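2021년 10월 23일, 흐리다가 저녁에 갬

봉지째 먹지 않기로 한 지 여덟째 날이다. 과자를 끊겠다는 얘기는 아니고(그건 작년에 해 봤고 나흘 만에 망했다), 먹고 싶으면 먹되 꼭 접시에 덜어서, 식탁에 앉아서, 다른 거 안 보면서 먹는다. 규칙은 그게 다다. 별거 아닌 것 같은데 해 보면 은근히 귀찮다! 어제는 접시 꺼내기 싫어서 그냥 잤다. 이게 성공인지 게으름인지 모르겠지만 어쨌든 안 먹었으니까 표에는 동그라미를 쳤다.
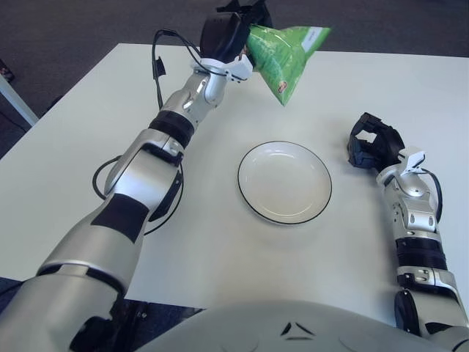

울탄 모이니핸(Ultan Moynihan)
번역가, 이 일기장 주인

오늘은 아침부터 번역 원고가 안 풀렸다. Prumer에 넘길 정원 가꾸기 책인데, 저자 할아버지가 퇴비 얘기만 나오면 흥분해서 한 문장이 한 페이지를 간다. 쉼표, 쉼표, 또 쉼표. 영어로 읽을 때는 숨이 차도 재미있는데 한국말로 옮기면 주어가 어디 갔는지 나도 모르겠다. 열 시쯤 한 문단을 세 번째 갈아엎고 나니까 손이 저절로 찬장 쪽으로 가더라. 배가 고픈 게 아니었다. 아침으로 밥 한 공기를 다 먹었고 김치찌개 국물까지 떠먹었으니까. 그냥 입이 바삭한 걸 원하는 거다. 문장이 안 씹히니까 과자라도 씹겠다는 심보인가 보다.

그래서 규칙대로 했다. 접시 꺼내고, 한 줌 덜고, 봉지 입구를 집게로 막아서 다시 찬장에 넣고, 앉아서 먹었다. 다 먹는 데 오 분도 안 걸렸다. 봉지째 먹을 때는 한 시간을 먹어도 언제 먹었는지 기억이 없었는데, 오늘 먹은 건 아직도 맛이 생각난다. 짰다. 내가 이렇게 짠 걸 매일 먹고 있었나 싶을 정도로 짰다. 예전에는 왜 몰랐을까? 모니터 보면서 먹으면 혀도 같이 모니터를 보나 보다.

먹고 나서 바로 한 번 더 덜고 싶은 마음이 들었는데, 이때가 제일 고비다. 봉지에서는 '한 번 더'라는 게 없다. 그냥 계속 이어지니까. 접시에는 끝이 있다. 끝이 보이면 그다음 한 번은 내가 결정해야 하고, 결정하려면 일어나야 하고, 일어나려면 집게를 또 풀어야 하고... 결국 보리차를 마셨다. 보리차로 이긴 날이 꽤 된다. 보리차 만세!

어릴 때 우리 집에서는 감자칩이 반찬 비슷한 거였다. 한국 친구들한테 이 얘기를 하면 다들 표정이 이상해지는데, 아일랜드에서는 식빵에 버터를 두껍게 바르고 그 사이에 감자칩을 넣어서 눌러 먹는다. 손바닥으로 꾹 누를 때 나는 소리, 그게 좋아서 먹는 거다. 학교 갔다 오면 어머니가 아직 일터에 계시니까 형이랑 둘이서 그걸 만들어 먹고, 부스러기를 식탁에 잔뜩 흘려 놓고, 저녁에 혼나고. 우리 형은 식초 맛만 고집했고 나는 치즈양파파였다. 치즈양파가 떨어진 날에는 진짜로 울었다고 한다. 나는 기억이 안 나는데 식구들이 다 그렇다고 하니 그런가 보다.

그때도 접시는 안 썼다. 샌드위치를 도마 위에서 그냥 먹었으니까. 지금 생각하니 나는 평생 과자용 접시라는 걸 가져 본 적이 없는 사람이다. 서울에 처음 와서 하숙할 때 주인아주머니가 새우깡을 대접에 담아서 상에 올려 주신 적이 있는데, 그걸 보고 속으로 엄청 놀랐다. 과자가 손님 대접을 받고 있네! 젓가락으로 집어 먹어야 하나 고민하다가 진짜로 젓가락으로 집어 먹었고, 아주머니가 한참 웃으셨다. 요새는 나도 원고 볼 때 손에 기름 묻는 게 싫어서 가끔 젓가락을 쓴다. 아, 근데 지금 규칙에서는 원고 보면서 먹는 게 금지니까 젓가락도 쓸 일이 없어졌구나.

점심때는 El Idrissi에 다녀왔다. 언덕 밑에 있는 식료품 가게인데 향신료를 자루에서 퍼서 판다. 커민이랑 훈제 파프리카 가루를 사고, 올리브도 조금 샀다. 올리브는 과자가 아니니까 규칙에 안 걸린다고 혼자 정했는데, 집에 오는 길에 곰곰이 생각해 보니 길에서 봉투에 손을 넣고 집어 먹고 있더라. 씨를 뱉을 데가 없어서 주머니에 넣었다. 이건 규칙 위반인가? 일단 표에 세모를 그렸다. 세모라는 칸은 원래 없었는데 오늘 새로 생겼다.

파프리카 가루를 산 건 감자칩을 직접 만들어 보려고다. 만들기가 귀찮으면 덜 먹겠지, 하는 계산이 절반이고 나머지 절반은 그냥 해 보고 싶었다. 감자 400그램을 얇게 썰었다. 채칼이 없어서 칼로 썰었는데 처음 몇 장은 종이처럼 얇게 잘 나오다가 뒤로 갈수록 점점 두꺼워져서 마지막 것들은 카레에 넣어도 될 두께였다. 찬물에 담갔다가 행주로 닦고(행주가 두 장 다 젖었다), 기름이랑 파프리카 가루랑 소금을 뿌려서 Kurberg 오븐에 넣었다. 이 오븐은 지난 5월에 이사 나가는 이웃한테 물려받은 건데 온도 눈금이 다 지워져서 감으로 돌려야 한다. 왼쪽 뒤가 유난히 세다. 알고 있으면서도 매번 왼쪽 뒤를 태운다.

결과는, 음. 얇은 건 까맣고 두꺼운 건 물렁하고, 딱 중간 두께인 것들만 맛있었다. 그 중간 두께들이 너무 맛있어서 서서 먹었다. 오븐 팬에서 바로! 앉지도 않고! 정신을 차려 보니 맛있는 건 다 없어지고 까만 거랑 물렁한 것만 남아 있었다. 세모를 하나 더 그렸다. 물렁한 건 저녁에 달걀이랑 같이 부쳐 먹었는데 그건 또 그것대로 괜찮았다. 스페인식이라고 우기면 된다.

다음번에는 이렇게 해 볼 생각이다. 감자는 분이 많은 걸로 말고 단단한 걸로. 물에 담그는 시간을 더 길게. 소금은 굽고 나서 뿌릴 것. 그리고 채칼을 빌리든지 사든지 할 것. 채칼은 무섭다. 예전에 엄지 끝을 살짝 깎아 먹은 뒤로 집에 안 들여놨는데, 장갑을 끼고 하면 된다는 말도 있고.
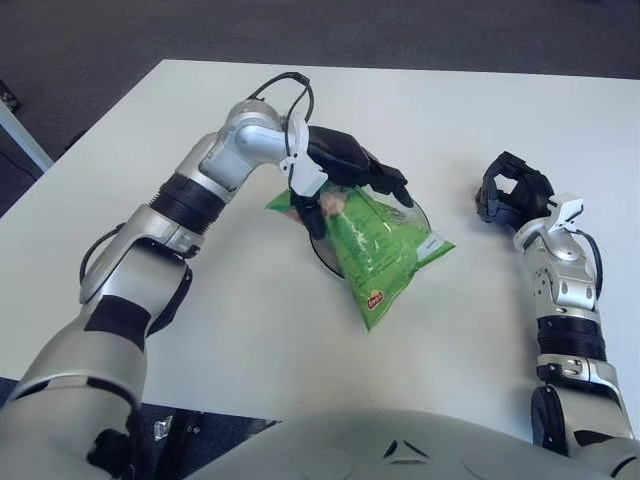 토마스 키오(Tomás Keogh)는 접시 크기가 문제라고 했다. 저녁에 통화하면서 이 여드레 실험 얘기를 했더니, 큰 접시에 조금 담으면 괜히 서럽고 작은 접시에 수북하게 담으면 같은 양이라도 잔치 같다는 거다. 자기는 찻잔 받침에 담아 먹는다나. 그리고 칩 샌드위치는 샌드위치니까 과자 규칙에 안 들어간다고, 그것까지 막으면 그건 다이어트가 아니라 망명이라고 했다. 이 대목에서 둘 다 한참 웃었다.

웃긴 했는데 접시 크기 얘기는 일리가 있다. 찬장을 열어 보니 우리 집에는 중간이 없다. 국수를 담는 큰 그릇들이 있고, 간장 종지들이 있고, 그 사이가 텅 비었다. 혼자 사는 사람 살림이 이렇다. 간장 종지에 감자칩을 담아 봤더니 세 조각이 서 있더라. 꼭 꽃꽂이 같았다. 이건 좀 아닌 것 같아서 그만뒀고, 내일 나가는 길에 찻잔 받침만 한 접시가 있나 한번 둘러봐야겠다. 무늬는 없는 게 좋겠다. 무늬가 있으면 부스러기가 안 보여서 덜 치우게 된다.

아, 그리고 Grurnon 얘기를 써 놔야 한다. 골목 끝에 있는 빵집인데 오늘 통화 끝나고 산책 나갔다가 들렀다. 문 닫기 직전에 가면 남은 식빵 꽁다리를 한 봉지에 담아서 싸게 준다. 버터 바르기에는 꽁다리가 최고다, 이건 내가 아무하고도 타협하지 않는다. 가게에서 새로 내놓은 게 하나 있었는데 식빵을 얇게 썰어서 두 번 구운 과자였다. 시식이 있길래 하나 먹었고, 계산대 앞에서 기다리면서 하나 더 먹었다. 시식용 접시에 담겨 있었으니까 접시 규칙은 지킨 거다. 앉아서 먹지는 않았지만. 표를 어떻게 그려야 할지 몰라서 그냥 비워 뒀다.

돌아오는 길에 비 온 뒤 냄새가 났다. 낮에 흐리기만 하고 안 온 줄 알았는데 저쪽 동네에는 왔나 보다. 은행 냄새도 섞여 있었다. 서울 가을은 냄새로 보면 참 불공평하다. 하늘은 그렇게 예쁜데 발밑이 그 모양이다. 은행을 구워 먹으면 맛있다고 해서 한번 주워 볼까 하다가, 작년에 맨손으로 만졌다가 손등에 두드러기 난 게 생각나서 얌전히 돌아왔다. 사 먹자. 사 먹는 게 맞다.
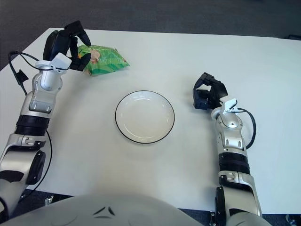 집에 와서는 식탁에 앉아 이 일기를 쓰면서 지난 기록을 좀 뒤져 봤다. 오늘이 이 일기장으로 1,219번째 글이다. 앞쪽 글들을 보면 맞춤법이 아주 가관이다. '않'하고 '안'을 동전 던져서 골랐나 싶다. 그런데 재미있는 게, 먹는 얘기가 정말 많다. 힘든 날에는 과자 얘기가 길고 괜찮은 날에는 밥 얘기가 길다. 이걸 이제야 알았다. 원고 마감 전 주에는 거의 과자 일지다. 무슨 맛을 먹었는지, 새로 나온 맛이 별로였는지 그런 것만 잔뜩 적혀 있고 정작 무슨 책을 번역하고 있었는지는 한 줄도 없다. 마감 끝난 다음 날은 꼭 미역국을 끓였다. 생일도 아닌데 왜 미역국이었을까. 국물이 먹고 싶었나 보다.

또 하나 눈에 띈 건 밤에 먹은 날은 다음 날 일기가 짧다는 거다. 아침에 부어서 쓰기 싫었겠지. 제일 짧은 건 '졸리다' 세 글자다. 그 전날 글에는 감자칩 큰 봉지를 혼자 다 먹었다고 자랑스럽게 써 놨다. 느낌표까지 찍어서. 삼 년 전의 나야, 그게 그렇게 자랑할 일이었니.

어머니하고도 잠깐 통화했다. 접시에 덜어 먹는다고 했더니 이제야 사람이 됐다고 하셨다. 그러면서 본인은 지금 소파에서 비스킷을 통째로 안고 계신다고. 통에서 비스킷 꺼내는 소리가 전화기 너머로 다 들렸다. 차에 담갔다 먹으면 부스러기가 안 떨어지니까 접시가 필요 없다는 게 어머니 이론이다. 담그는 시간이 중요하단다. 너무 오래 담그면 바닥에 가라앉아서 마지막 모금이 죽이 된다. 나는 그 죽도 좋아한다. 어머니는 질색하신다. 우리가 이 문제로 다툰 지 삼십 년이 넘었다.

내일 할 일. 퇴비 장 끝내기(제발). 작은 접시 보러 가기. 젖은 행주 빨기. 형한테 소포 보낼 때 뭘 넣을지 정하기. 형은 김을 보내 달라는데, 지난번에 보낸 김을 버터 바른 빵에 넣어 먹는다고 해서 조금 충격을 받았다. 감자칩이 없어서 대신 넣어 봤더니 바삭해서 괜찮더란다. 듣고 나니 또 나도 해 보고 싶다. 마침 꽁다리도 있고 김도 있다. 버터도 어제 꺼내 놔서 말랑하다.

지금 밤 열한 시다. 김 샌드위치는 과자인가 식사인가. 규칙에 김은 안 적혀 있다. 일단 이는 닦았다. 이를 닦으면 대개는 안 먹게 되는데, 오늘은 이를 닦고 나서도 부엌 쪽을 두 번이나 쳐다봤다. 물 한 컵 마시고 누워야지. 표에는 동그라미 하나, 세모 둘, 빈칸 하나. 한 날짜에 네 개를 그려 넣느라 칸이 다 찼다.

비가 또 오려나, 창문 닫고 자야겠다.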